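Rarden Wooden Cubby Organizer, Small
Item 986
Office and Study Supplies

The Rarden cubby organizer is a small wooden unit with open compartments, intended for desks, shelves and shared study areas. It holds the items that are used daily and most often mislaid: calculators, charging cables, note cards, tape and keys. The compartments have no doors or lids, so the contents remain in view and may be returned with one hand.

The organizer is supplied fully assembled. Felt pads for the base are included and should be applied before the unit is placed on a finished surface. Heavier articles should be kept in the lower compartments.

Care
Wipe with a dry or slightly damp cloth. Do not soak. Keep away from radiators and direct sunlight.

Related items
Bunden storage box, translucent plastic, for spare supplies and items not in daily use.
Sikder tray, white, for papers and loose articles beside the organizer.
Gimar floor mat, gray, for sorting and packing at floor level.

Ordering
Orders are accepted from schools, libraries and offices. Single units ship within 2 business days. Orders of 13 units or more are delivered by freight and require a signature on receipt. Institutions placing a standing order should confirm quantities by the first week of December for delivery in the following term.

Unused units may be returned within eight weeks of delivery in their original packaging. Return shipping is paid by the purchaser unless the unit arrived damaged.

Page revised 6 May 2024. Calculators and other desk supplies are sold separately.

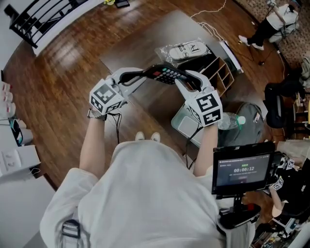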